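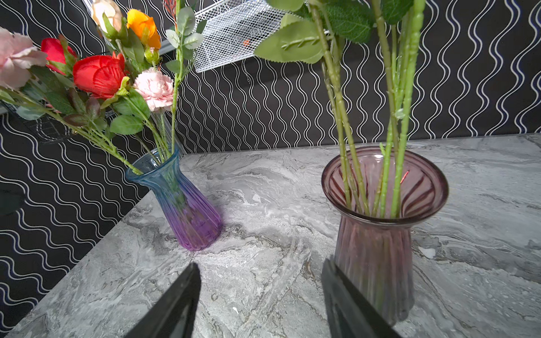
Issue 2, page 23

Two Grippers and a Bunch of Roses

Glass is a hard test for a gripper. We spent July with the Leinonen and the Filik, both sold as two-finger units for light work, and ran them on the same arm at our bench in Weltden.

The job was artificial flowers. The arm had to lift a stem from one ribbed glass vase and set it down in another without tipping either. Each gripper got 500 tries. A try failed if the stem fell or a vase moved off its mark.

The Leinonen closes faster. It held thick stems well but tended to push the vase when it came in low. The Filik is slower and its force setting is easier to adjust from the Mivirard controller, so we could turn it down for thin stems.

Wrist cameras gave us more trouble than fingers did. Clear rims and tinted glass threw off the depth reading on both setups, and we ended up teaching the rim height by hand.

Cable routing is better on the Filik. The Leinonen needs a longer screw than the one supplied if you fit a camera bracket.

For mixed stems we would buy the Filik. The Leinonen suits boxes and bottles.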